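Pleveo Tooling Working Group
Minutes, November meeting, Wasville office and remote
Chair: Maite Iglesias. Minutes: Đức Vương.

1. Previous minutes
Accepted with one correction: the replay tool is maintained by the Ninh team, not by Busel.

2. Pose tracking during fast motion
Đức reported on the tracker in Ninh. When the hand-held gripper is swung quickly, the background smears and the feature matcher drops most of its points. The estimator then runs on inertial data alone until matching recovers. Current code accepts the first match after a gap without checking it against the predicted pose, and this produces visible jumps in the trajectory. Maite asked for a gate on the first match. Agreed. Episodes with a gap longer than 720 ms will be split at the gap and not interpolated.

3. Gripper width estimation
Width is read from the fingertips in the wrist view. They stay fairly stable in the image while the rest blurs, so the width signal can be kept where the pose is rejected. Soft items remain a problem: fabric bulges around the fingertips and the segmentation takes part of it as finger.

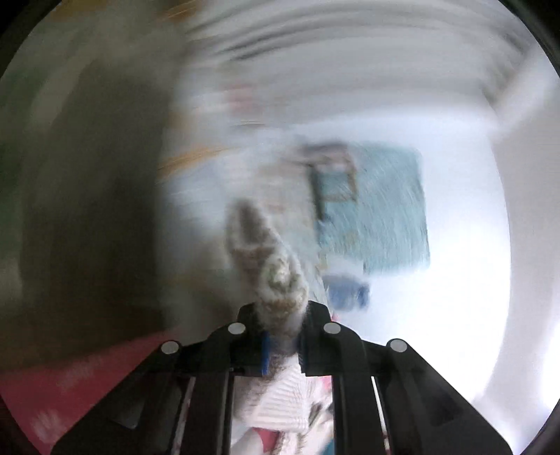 Can the width channel be used for training when the pose channel has been rejected?
Only for the grasp classifier. The policy needs both channels on the same time base, so the loader will mask those segments for policy training.

Segmentation fix to be tried first on the fabric subset. Đức noted that the labels there were made with the old mask format and must be converted.

4. Planner interface
Busel still expects waypoints at 50 Hz. Resampling will move from the planner to the exporter so that logged and replayed paths are identical. Timestamps stay in integer microseconds. The proposal to add a jerk limit in the exporter was rejected; it belongs in the controller.

5. Open tickets
Ticket 39 (replay viewer loses sync after pause) reopened. Ticket 2 closed, superseded by the new loader.

Actions
Đức: gate on first match, mask conversion script.
Maite: exporter resampling, note to Busel on the changed path format.
Ticket 39 unassigned, carried to next meeting.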